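Tipps aus der Werkstatt: Software für Greifaufgaben in der Küche

Stand: 9. Dezember 2020

Ein Küchentisch ist für die Bilderkennung schwieriger als eine Werkbank. Die Sachen liegen durcheinander, vieles ist durchsichtig oder glänzt, und fast alles verformt sich beim Zugreifen. Die folgenden Tipps stammen aus der Arbeit mit unserem Planer Ledon und dem Erkennungsmodul Bulavon. Sie lassen sich auf andere Programme übertragen.

Weiche Dinge zuerst einstellen

Ein Schwamm gibt nach. Wer die Greifweite auf seine volle Breite setzt, bekommt keinen Halt. Wir stellen den Zielwert in Ledon 30 Prozent enger ein und begrenzen zusätzlich die Kraft. Die Regelung soll beim Erreichen der Kraftgrenze stehen bleiben, auch wenn die Zielweite noch nicht erreicht ist. Umgekehrt ist ein Abbruch mit Fehlermeldung bei weichen Teilen fast immer falsch eingestellt.

Bei Packungen zählt der Winkel. Eine schräg gehaltene Packung verdeckt, was dahinter liegt, und der Planer braucht ihre Lage als Teil des Greifers, sonst stößt sie beim Absetzen an. In Ledon heißt die Option »Last anhängen«. Sie muss für jeden Greifer getrennt gesetzt werden. 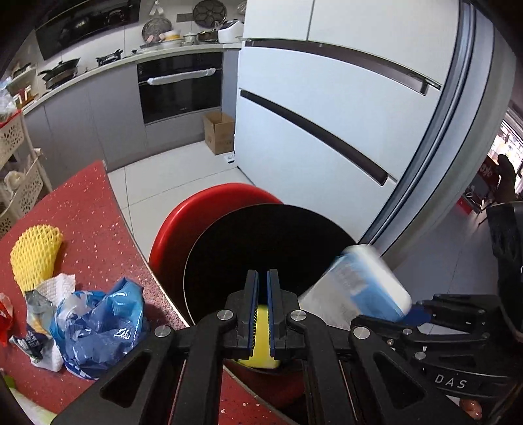 Gelber Schwamm im vorderen Greifer, blau-weiße Packung im zweiten, dahinter die runde schwarze Pfanne.

Tüten und Folien

Zerknüllte Tüten haben keine feste Form. Ein hinterlegtes 3D-Modell hilft da nicht. Besser ist es, in Bulavon nur den Umriss zu verwenden und den Greifpunkt an die höchste Falte zu legen. Klare Folie liefert oft gar keine brauchbaren Tiefenwerte. Dafür gibt es zwei Abhilfen:

Fehlende Tiefenwerte als belegt behandeln, nie als frei.
Den Rand der Tüte im Farbbild suchen und die Tischhöhe als Untergrenze eintragen.

Eine gesprenkelte Tischplatte macht weitere Arbeit. Kleine helle Punkte werden leicht für Krümel gehalten. Eine Aufnahme der leeren Platte als Hintergrund reicht meist aus, muss aber bei anderem Licht neu gemacht werden. Unser Satz vom November umfasst 651 Aufnahmen, und die mit Gegenlicht haben am meisten gebracht.

Liegende Dosen

Eine Dose auf der Seite rollt weg, wenn ein Finger früher anliegt als der andere. Deshalb fährt der Greifer offen heran, mittig über die Längsachse, und schließt erst nach dem Stillstand. Die Achse bestimmt Bulavon aus dem Umriss. Auf die Schrift sollte man sich nicht verlassen, bei Bewegung verwischt sie schnell.

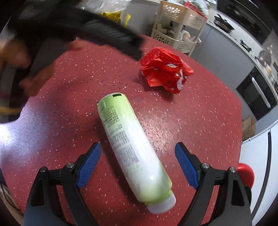
Glanzstreifen auf runden Flächen sind die zweite Fehlerquelle. Sie teilen den Umriss in zwei Hälften, und das Programm meldet zwei schmale Gegenstände. Abhilfe schafft ein Filter, der parallele Kanten mit gleichem Verlauf zusammenfasst. In Zikska, unserem Werkzeug zum Nachprüfen, kann man beide Ergebnisse nebeneinander ansehen.

Hände im Arbeitsbereich

Greift jemand mit auf den Tisch, hat die Hand Vorrang. Den Sperrbereich großzügig wählen und den Gegenstand in der Hand mit einrechnen, ein Stiel oder Griff ragt weit hinaus. Nach der Freigabe immer neu planen. Die alte Bahn weiterzufahren spart kaum Zeit.

Protokoll

Orakzai schreibt die Kamerabilder und die Gelenkwerte in getrennte Dateien. Vor dem ersten Lauf prüfen, ob beide dieselbe Uhr verwenden. Einstellungen für Greifweite und Kraft gehören mit ins Protokoll, am besten gleich mit dem Namen des Gegenstands.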